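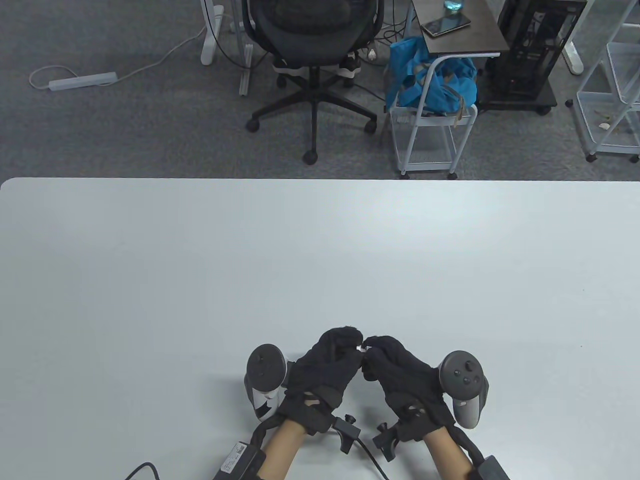

Brenda Haworth wrote in to ask why the nuts on her Dramow shelf keep working loose, and whether she should just buy better nuts. She probably doesn't need to. In most cases the washer was left off, or the nut was started crooked and stopped turning before it was tight.

These steps are for an ordinary bolt, washer and nut put together by hand before the parts go on the shelf or bench. It takes a couple of minutes once you have the hang of it.

What you need

Bolts, with nuts and washers in the matching size
A flat, light-colored table
Knit gloves with a dotted grip, if you like to wear them
A shallow dish
Two wrenches for the final tightening

Sort the small parts first

Tip everything out on the table and put the washers in the dish. A light tabletop makes small parts easier to find. If you buy by the box (Skindo sells them in 100s), take out what you need and close the box again.

Check that the nut and bolt have the same thread. Metric and inch sizes can look alike, and the wrong nut will often go on for a turn or so before it jams. If it jams, back it off. Do not force it.

Start the nut

Hold the bolt upright in one hand, with the threaded end up. Keep the tips of your fingers low on the shaft so the top threads are clear. If a washer goes under the nut, drop it on now.

Set the nut flat on the end of the bolt. Turn it backward, to the left, until you feel a small click or drop. That is the two threads lining up. Now turn it to the right. It should move with very little effort.

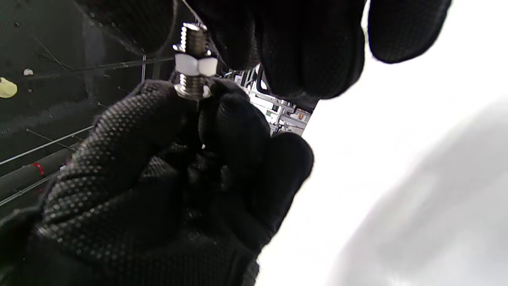
Maureen Blackburn says she does the backward turn with the bolt lying on its side and gets the same result. That works too, as long as the nut stays square to the shaft.

Run it down

Once the nut has caught, turn it with your thumb and first finger and keep the other hand still. Every few turns, look at it from the side. The nut should sit level. If it leans, take it all the way off and start again. 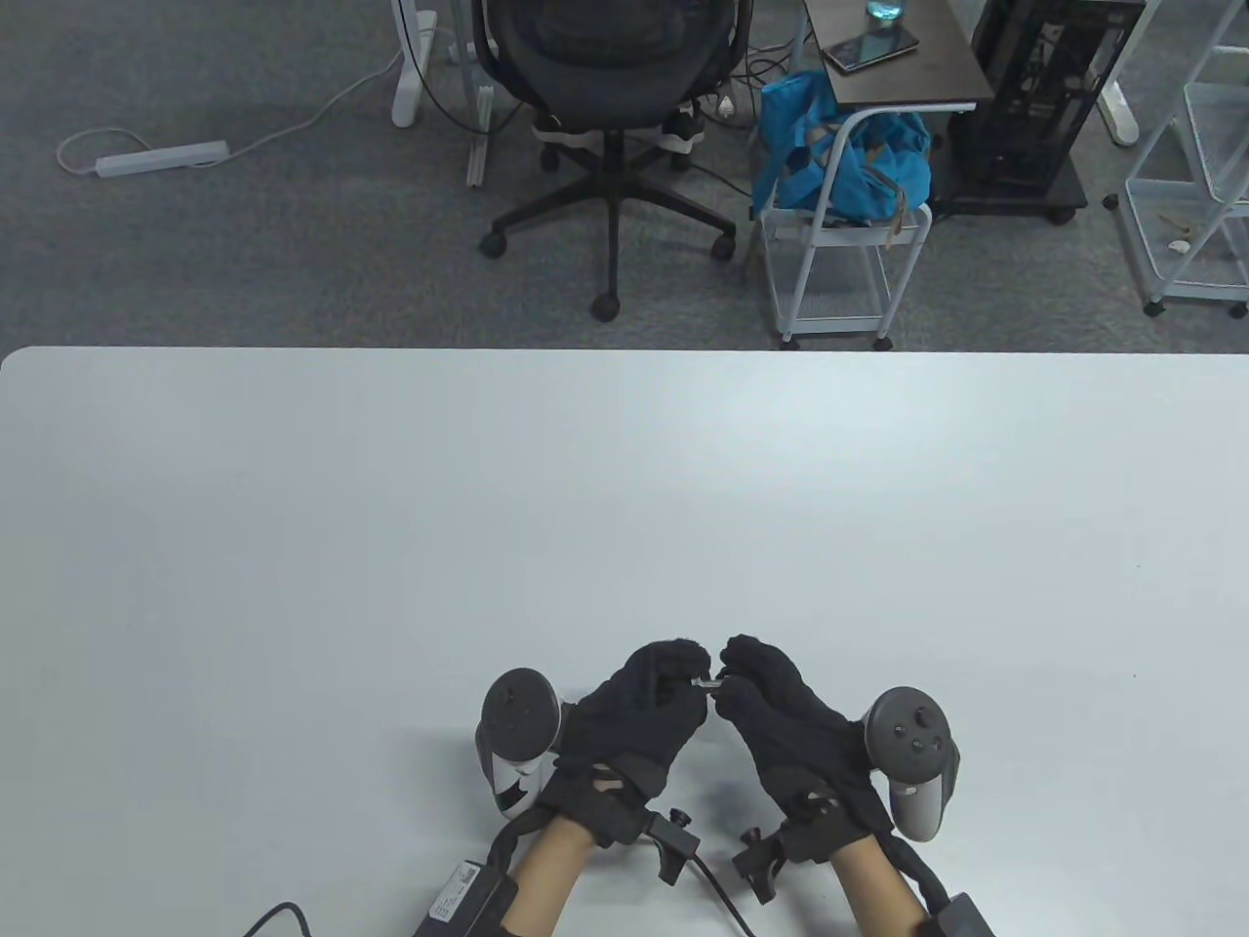

Gritty threads will also slow you down. Wipe the bolt with a dry rag, or use an old toothbrush on the worst of it. A drop of light oil helps on plain steel, but leave it off if you plan to use thread locker.

Stop while there is still a gap between the nut and the washer. For a trial fit you want the parts held together with a little play, so you can line up the holes on the other side.

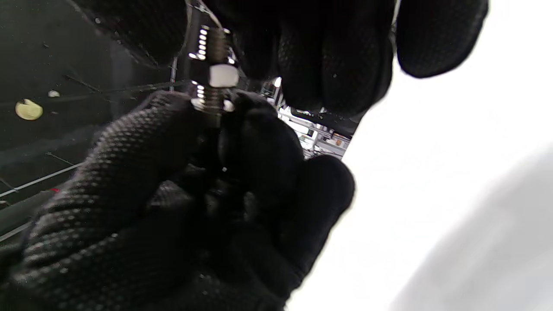
Nut partway down the bolt, with the washer below it.

Final tightening

Put the bolt through the shelf parts with the washer against the surface. Hold the bolt head with one wrench and turn the nut with the other. Stop when it is snug, then give it another quarter turn. On particle board, skip the quarter turn.

Check the nuts again after a week of use.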